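Skotus bench cell

Print | E-mail

The Skotus bench cell is a two-arm robot work cell used for handling small household containers on a tabletop. It consists of a butcher-block table inside a black extrusion frame, two black arms mounted at opposite sides of the table, and a set of white plastic bins from which parts are taken and to which they are returned. The design was drawn up by Calum Galbraith at Hakitico and is kept up under a maintenance plan called Trustlow. This article covers the layout of the cell, its setup, its routine care and its common repairs.

Layout

The table is the reference surface for the whole cell. Heights are measured from the wood, and the base plates of both arms are leveled to it before anything else is attached. The frame runs around the table and down its corners to the floor. It carries the rails and brackets, and it is bolted at every joint so that a single member can be taken out without disturbing the others.

Each arm ends in a two-finger gripper. A small camera at the wrist looks out past the fingers, and its picture is used both for running the cell and for checking finger alignment. The fingers should appear at the lower corners of the picture, at equal heights, with the table visible between them. A finger that sits higher than its partner usually means a loose mounting screw. 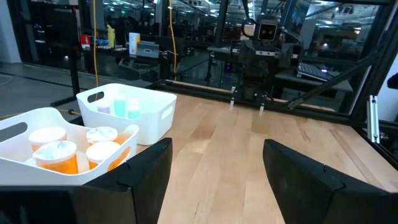
The bins have a handle opening at each end. They are light and slide easily, so their places are marked on the setup drawing and checked at the start of each shift. A bin shifted by the width of a finger is enough to make the gripper strike the rim on the way down. The contents vary with the work order: capped pill bottles, small plastic bottles in pastel colors, or cups. Tall items go into a bin upright. The order sheet gives the number of items per bin and the side from which they are to be approached.

Power and signal cables are routed so that no loop can fall within reach of the opposite arm. Cables along an arm are bundled, with enough slack left at each joint for full travel. The slack is set with the arm fully stretched and then checked with it folded, as a loop that is correct in one position can snag in the other.

Setup

Setup from bare parts takes two people one working day. The usual order is given below.

1. Assemble the frame and square it. The two diagonals of the table opening should agree within 2 mm.

2. Fit the base plates and tighten their screws in a cross pattern. Recheck level after tightening.

3. Mount the arms with power off. Support the forearm until the shoulder screws are in.

4. Route and bundle the cables. Label both ends of each.

5. Power one arm at a time and move it slowly through its full range. Stop at any change in sound.

6. Run the Tillman check, in which each gripper is lowered to the table at 8 marked points and the gap below the fingertips is measured with a feeler gauge. Record the values on the cell sheet.

7. Place the bins and loose items, then run one pick and one place by hand control with each arm. One gripper is kept open and clear of the items while the other is lowered and closed on a piece.

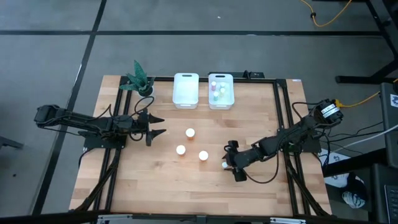 Routine care

Care is divided into daily and periodic work. Daily work is done before power is applied and consists of wiping the tabletop with a dry cloth, looking over the cable bundles, checking the finger faces for wear, and cleaning the wrist camera lenses. Solvent is not used on the fingers or on the bins.

Periodic work is done every 172 hours of run time. The base plate screws are checked with a torque wrench, the frame joints are checked by hand, and the Tillman check is repeated. If any point has moved from its recorded value, the base plate is checked first, then the shoulder, then the wrist. Shimming under a base plate is allowed only after the screws have been found tight.

The wood surface moves slightly with the seasons. The record for the first cell shows the largest change in August, when the table had risen at the center. The points were measured again and the recorded heights replaced. No mechanical adjustment was made.

Common repairs

Finger replacement is the most frequent repair. The arm is parked with the gripper over open table, power is removed, and both fingers are changed as a pair even if only one is worn. The job takes roughly 30 minutes including the check that follows.

Shoulder servo replacement requires the arm to be supported on a block, as the joint goes slack when the motor is withdrawn. The label on the new motor is compared with that on the old one, and the motor's identification number is set on the bench before fitting. After fitting, the joint is brought to its zero mark and the full range movement in step 5 is repeated.

Cable faults show up first as a brief loss of one joint, most often the wrist, and most often at one end of its travel. The connector is reseated once. If the fault returns, the cable is replaced and the old one is cut so that it cannot go back into stock.

Records

Each cell has one cell sheet, kept with the machine, and one repair log. Parts fitted, gauge readings and the name of the person doing the work are entered the same day. The current revision of the setup drawing is dated Jan 14, 2019.

Print | E-mail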